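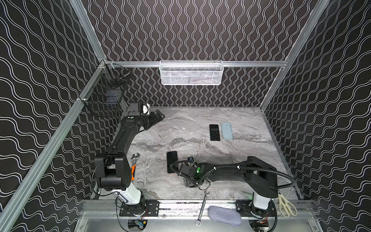 Cup tie went to extra time, why was my bet on the winners settled as a loser?

October, posted by Finlay Moncrieff

I put a small bet on Drudham to beat Studcombe in the Lindsay Cup quarter-final. It was level after 90 minutes and Drudham scored in the first half of extra time, so they went through 2-1. I was at the ground with a crowd of 1,204 and I know who won.

When I checked my account at home the bet was down as lost. I placed it through Draltarum on the "match result" market, before kick-off, as a single. Their live chat sent me a link to the rules page and closed the conversation. The rules page is very long and I could not find the bit that applies.

Is this a mistake, and is it worth complaining? It is not a lot of money, but I would like to know before the semi-final.
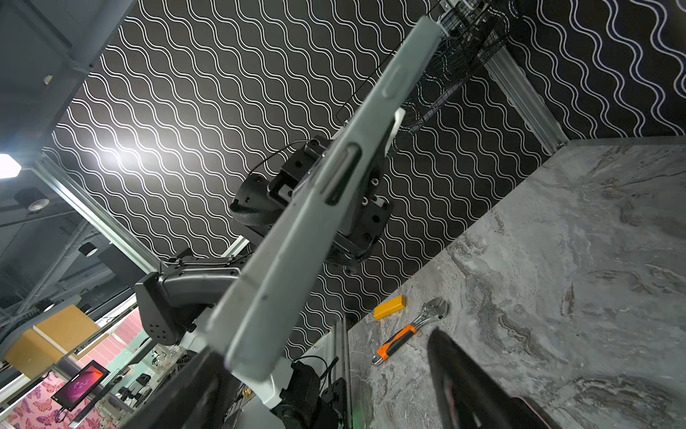
Studcombe and District Supporters' Club: Members' Help Pages

terrace_end

Not a mistake. Match result means 90 minutes plus whatever the referee adds on. Extra time and penalties don't count unless the market says they do. It was 1-1 at 90, so the draw was the winning bet. Everyone gets caught by this once.

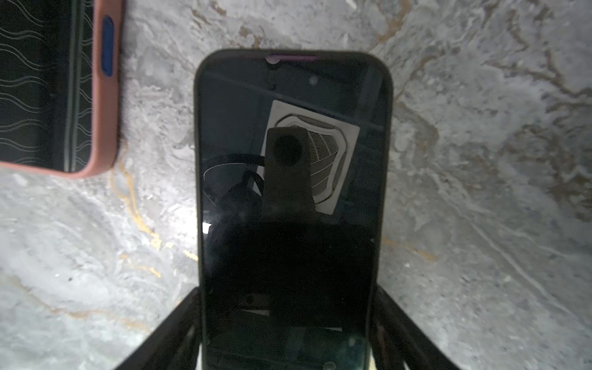 Phone with the screen off

OldWinger

The answer above is right as far as it goes, but check your own bet slip before you give up. Open your settled bets, tap the one in question and read the name of the market in full.

If it says "match result", "full-time result", "1X2" or "90 minutes", it is normally settled on the score at the end of normal time. Stoppage time is included. Extra time is not.

If it says "to qualify", "to progress" or "to lift the trophy", the way the tie is decided makes no difference. Drudham went through, so that bet should have been paid, and you would have good grounds to query it.

The quick way to tell them apart is to count the choices. A 90-minute market has three, with the draw in the middle. A "to qualify" market has two, and the prices on both teams will be shorter, so you get less back for the same stake.

If you still think it is wrong, complain in writing and not over chat. Give the bet reference, the time you placed it and the wording of the market. Save a copy of the rules page as well. The one I looked at had 193 numbered rules and settlement of football was a long way down. Ask for a final written reply, which should tell you where to take the complaint next if you don't agree.

For the semi-final, look for "to qualify" if what you want is Drudham going through.
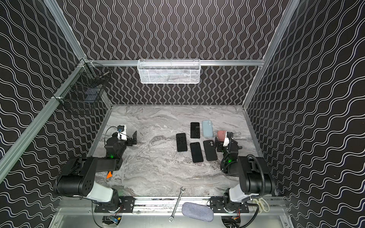 Wire basket on the crossbar

Finlay Moncrieff

Thanks both. I have looked and it does say "match result", with the draw as the middle option. I'll leave it there.

We use cookies to remember your login and to count visits to these pages. Accept all / Manage settings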